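Wustmont Table Rentals: Frequently Asked Questions

Last updated November 24, 2023

Questions about delivery, care and returns. For prices, see the rates page.

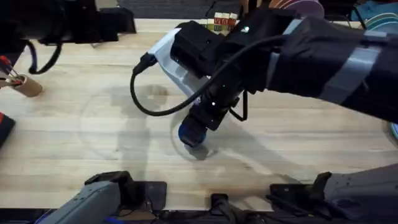
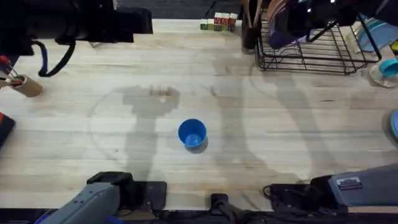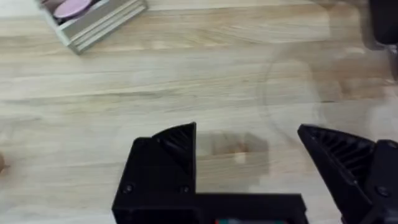
Light wood tops

Which finish should I choose?
We rent tops in light, medium and dark stain. Light is the most popular for daytime events and the one we run out of first in June. The grain on a light top stays easy to see, and a small colored item, like the blue cup in the second photo, stands out well on it. Dark tops show dust and need wiping more often.

How far do you deliver?
Delivery is free within 22 miles of our Wustmont warehouse. Flisberg and Meneck are both inside that area. Past that, we charge by the mile.

How long is a rental?
The standard rental is three days. Longer rentals are available up to 90 days.

Can I put hot dishes on the table?
Use a trivet or a folded towel. Heat marks are charged as damage.

What should I clean it with?
A damp cloth and mild dish soap. Do not use bleach or scouring pads.

What if I need to cancel?
Cancel at least 76 hours before delivery for a full refund. After that we keep the deposit.

Do you sell used tables?
Yes, twice a year, at the Zeleke Road warehouse, Unit 2205. Sales are final and we do not deliver sale items.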